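**Software engineer, contact-rich manipulation (control and planning)**
Rosine, Curnside site. Full time, permanent. Reference 1543.

Rosine writes the software that takes desktop computers apart and puts them back together for refurbishment. We are looking for an engineer to take over the part of the stack that sits between the task planner and the arm's joint controller.

The current stack is C++ for anything inside the control loop and Python above it. Demonstrations are recorded by hand guiding, segmented into skills and stored with force and pose traces. The library holds 434 segmented demonstrations. The planner, Brukusis, sequences skills and checks each one for reachability before it is sent. 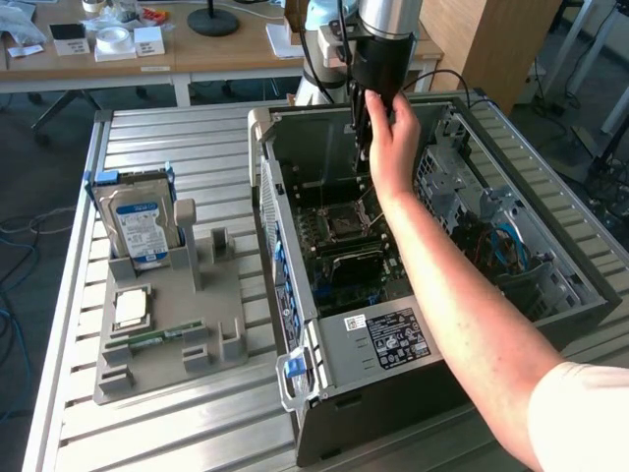
Your first task will be the insertion controller. It has to place a processor and a memory module taken from a parts fixture beside the case, and the two need different behaviour. The processor lies flat in a square pocket and goes down into a socket with a metal retention frame; the memory module lies along a groove and has to be turned and pressed into its slot. The approach is tight in both cases, with the drive cage on one side of the board and the case wall on the other, so wrist orientation is planned together with the grasp. At present the compliance settings are tuned by hand per part. We want them estimated from the demonstrations.

You will also:

- maintain the hand-guiding mode, including gravity compensation and the switch back to position control
- extend the collision model to cables and loose wiring, which it currently ignores
- keep the replay test suite (406 cases) passing on every merge

Required:

- good modern C++ and working Python
- experience with impedance or admittance control on a real arm
- rigid-body kinematics without reaching for a library first

Useful but not required: pose estimation on reflective parts, real-time Linux, experience with our simulator, Cortés, or anything similar.

The post reports to Faustino Barrera, who leads motion software. Most of the work is on site – remote working is possible for up to two days a week once you know the cell.

Send a CV and one code sample of your own, at most 32 kilobytes of source, quoting the reference above. Interviews are held in January and include a two-hour session at the bench.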